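04/08/2018 – bench notes, small arm kit on loan from Hellström

Frøydis asked me to write this one up properly, because last time I reviewed a kit I left three lines and a coffee ring, and Ronja then had to ask me everything all over again when the invoice came. So, Ronja, all of it is in one place this time, and you can skip to the part about money at the bottom if you like (I would).

The kit is the Menine, the smaller of the two they do, and we have it until the end of the loan period with no obligation. What we want to know is simple enough: can it be put in front of the evening group, people who have never touched an arm before, and give them something that works by the end of a session? We are not after great strength or speed. We are after a kit which forgives you a bit.

Getting it going took me most of the morning, and I should say that a fair share of that was my own doing. The printed booklet is for the previous version, so the motor numbering in it runs the other way from the numbering in the software. I had the shoulder answering to the wrist for a good while, and I was quite cross with the arm before I found the newer booklet on the Drurkero site, who sell the same kit under their own cover. Once I had the right pages it went along nicely. If we buy, print those pages and put them in the box first thing!

For the trial I went for the plainest job I could think of, a soft block on paper and an area marked out for it to stay inside. I drew the outline straight on to the sheet with the black marker, put ticks down the left side so I could note where the block was put down each time, and ruled a line across near the top. The block starts below that line. I leave the strip above it alone, as the arm is rather folded up when it works that close to its own base and I didn't want to judge it on its worst corner.
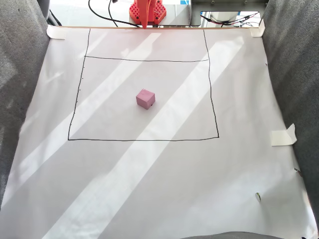
*Menine trial, pink foam block inside the marked area, finger at the top of the sheet.*

A word on the lines, before anyone with a ruler comes by: they are hand-drawn and they wander. Good enough for seeing whether the block is in or out, and no good at all for measuring to the millimetre. I thought about redoing them and decided that the evening group would be drawing theirs by hand too, so I may as well find out now whether it matters. So far I don't think it does, provided the ticks are read from the same side each time.

The tape is another matter. Plain masking tape grips the paper well enough and does not care much for fabric, and the piece on the right has lifted. I'd like to try something with more stick, or clips, or perhaps a board with the sheet glued down. Frøydis says she has an offcut from the shelf job that might do. Please don't cut it up for anything else before I've had a look at it.

Now the arm itself. I like it more than I expected to. The movement is a little grainy when it goes slowly, which I gather is normal for motors of this sort, and it smooths out if you let it take a longer path. The printed parts are tidy, with no strings or rough edges that I had to take a knife to, and I do like that the files come with the kit, so a snapped finger is an evening's printing and not an order and a wait. The long taper on the finger is kind to foam. I would be less sure of it with anything heavy, and I haven't tried.

Wiring is my main grumble. There is a great deal of it for such a small thing, and the kit gives you nothing to tidy it with beyond a few ties. I've left mine as it was after the morning's muddle with the numbering, meaning to sort it out once I know which lead is which without looking. For the evening group I would want the whole lot bundled and labelled beforehand.

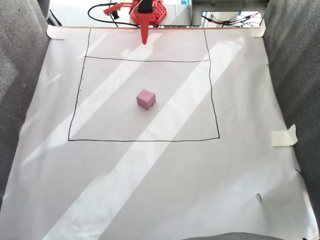
Then there is the light. The sun comes across the bench in stripes at this time of year and moves along as the day goes on, and the Menine software finds the block by its colour. I haven't yet done a fair comparison between a bright patch and a shaded one, so I'm not going to write down an opinion that somebody will quote back at me in April. What I will do is run the same starting places with the blind up and then with it down, same settings, and put both sets on facing pages. If the difference is large, that counts against the kit for our purposes, as the evening room has windows on two sides and only one of them has a blind worth the name.

The software otherwise is pleasant. Big buttons, sensible words, and it saves your positions without being asked. I did find that it forgets the gripper limits if you close it while the arm is still powered, so: arm off first, then the program. I have stuck a note on the lid to that effect. Ronja, could you ask Hellström whether that is known? They were very quick to answer about the booklet, and cheerful about it too.

Money, then. The kit with one arm is 1,800, and the school bundle, with the second arm and the spare motors, is 3,121. Nullell do something similar for less, but theirs comes without the printing files, and Frøydis remembers the trouble we had getting parts out of them for the old turntable. I'd still like to see one before we sign anything – a short loan would do. My leaning at the moment is one Menine arm now and the bundle later if the evening group takes to it, though I haven't asked whether you can move up from one to the other without paying twice. That's a second question for Hellström.

Still to do:

- blind up / blind down runs, same starting places
- something better than masking tape on the fabric side
- bundle and label the leads
- read the safety pages again, the new ones, all 67 of them (Frøydis has offered to take half)
- ask Ronja which cupboard it can live in, as the box is over 6 kilos and I don't want it on the top shelf

I've left the sheet down on the bench for now. Please work round it if you can, and if you do have to shift it, write on the corner where it was so that I can put it back the same way.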